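Workshop notebook, bedding bench
6th June

Carried on with the sample spread for the Vimside order. Top fabric is the cotton sateen from Letden, batting is the thin polyester, backing is the leftover plain from the December run. Karthik pressed the backing this morning and it still has a fold line down the middle. I'm leaving it for now. It will either come out in the wash or we cut from the other roll.

Test panel washed at a low setting, tumbled, laid flat on the bench overnight. Length before was 141 cm. After, it was 3 cm shorter on the long side and hardly changed across. The top pulled in more than the backing, so there is a pucker along every stitch line. Some pucker is fine on a quilted spread and Patwary said they like it. This is more than they showed us on their swatch. Next panel gets the top fabric washed first.

Thread: used the 45 on the first panel and changed to the heavier one for the second. The heavier thread looks better on the plain areas and worse where it crosses a dark print, where the pale line shows up. Keep the 45 for anything printed. Tension was too tight for the first few rows. Backed it off half a turn and it settled.
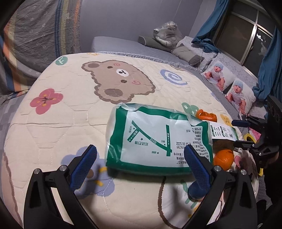

Direction of the print is the question I keep coming back to. Vimside wants a one-way layout with all the heads pointing at the pillow end. Karthik wants it tossed, and so do I, mostly for the cutting. A one-way print means every length has to run the same way and we lose a strip off each piece to match it up. On the cream spread the big brown bear lies on its side, with blue and rose-pink flowers near it, and it doesn't bother the eye at all. The bear is large, too, and still sits fine on a quilted ground. Our biggest motif is much smaller than that and I think we can go up a size without the stitching breaking up the faces. The spiral cheeks are a good idea for us as well: a bit of pinkish red inside a brown head gives you something to see from the door, and our own animals look flat next to it.

Ground color. Cream is kinder than the white we have been using. The white panel came back from the wash looking gray beside the new cloth, although it was clean. Asked Letden for a cream in the same sateen. They have one, item 371, minimum order is a full roll. Waiting on the price.

Binding. Cut on the straight for the long sides and on the bias for the rounded corners at the foot. The bias pieces stretched while I was feeding them and the second corner has a ripple in it. Unpicked and redone by hand, better. If we keep the rounded foot I want a paper template for it so the two corners come out the same. The one I drew freehand is in the drawer under the steam iron, marked OLD. Don't use it.

Stitch spacing: 11 cm between lines is as wide as I'd go with this batting. The wider test slid around inside when I shook it.

To do:
Wash the sateen before cutting the next panel
Redraw the bear one size up, try two cheek colors
Ask Vosthorpe if they can print a tossed repeat on the wider cloth
New needle in the long-arm, the present one is snagging the backing
Karthik to check the fold line after the wash
Write back to Vimside on print direction, send both layouts on paper

Ran out of pins at the end. The spare box is on the shelf with the zipper tape.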